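Polling station walk-round, Teltley ward
My checklist and comments, March

I do this the evening before and then again at 6.30 in the morning, because halls have a way of changing overnight. Same list as for the last council vote, with my grumbles added. If you're covering Naidu Street or the Burar Road school instead, borrow whatever is useful and ignore the rest.

OUTSIDE

1. Signs up at both gates — OK
The big one on the main road was facing the hedge again. I've turned it round and used far too many cable ties, so good luck to the wind.

2. Path clear and lit — NEEDS ACTION
Two of the lights by the bike rack are out. Polls close at ten at night and it's pitch black along there, so I've asked the council for a plug-in lamp. Chase on Friday if it hasn't come.

3. Ramp firm, handrail tight — OK
It wobbled last time and somebody has put new bolts in (thank you, whoever you are!).

4. Party tellers' spot marked — OK
Left of the door, well away from the ramp. I had words with both sides last year about blocking it, and I'm quite ready to have them again. Rosettes are fine, leaflets are not, and I don't care whose leader was on the telly the night before.

5. Posters and placards — OK
One for the Fluria bypass campaign was tied to our own railings. I've taken it down and left it in the porch so they can collect it. I happen to agree with them about the bypass, but it can't hang there on polling day.

INSIDE

6. Fire exits open from the inside — OK
Tried all of them myself. The kitchen one needs a proper shove with the hip.

7. Extinguishers in date — OK, just
The one by the stage runs out next month. Reported.

8. Booths steady, pencils on strings — NEEDS ACTION
We have 13 pencils and most of them are stubs. The low booth for wheelchair users had a wonky leg, which I've fixed with folded card for now, but I want a proper repair before the doors open.

9. Ballot box and seals — OK
Box is sound, seals are in the sealed bag with the presiding officer's things. Not mine to open, so I only checked that the bag was there.

10. Ballot papers — OK
Also not mine, but I'm told we're getting 1,000 and last time 700 people came through. I'd love to see us run a bit short of spares for once! Turnout in this ward has been miserable and I blame the lot of them at the town hall, whatever colour they wear.

11. Trailing leads — NEEDS ACTION
The heater lead crosses the route from the desk to the booths. Tape it down or move the heater. I'd move the heater, it only ever warms the clerk's left foot anyway.

12. Large-print notice and tactile voting device — OK
Both in the box under the desk. Please put them out on top this time, as people shouldn't have to ask.

13. Toilets and tea — OK
Staff are in from half six until after ten, so this matters more than you'd think. Milk is in the fridge door. Biscuits are my own contribution and I'd like the tin back.

Still to do before opening: lamp, pencils, booth leg, heater. I'll sign the sheet once those four are sorted.
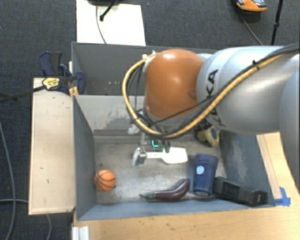 Can a voter bring their dog into the hall?

Assistance dogs are always welcome inside, and for other dogs it's up to the presiding officer on the day, so ask at the door before you bring yours in.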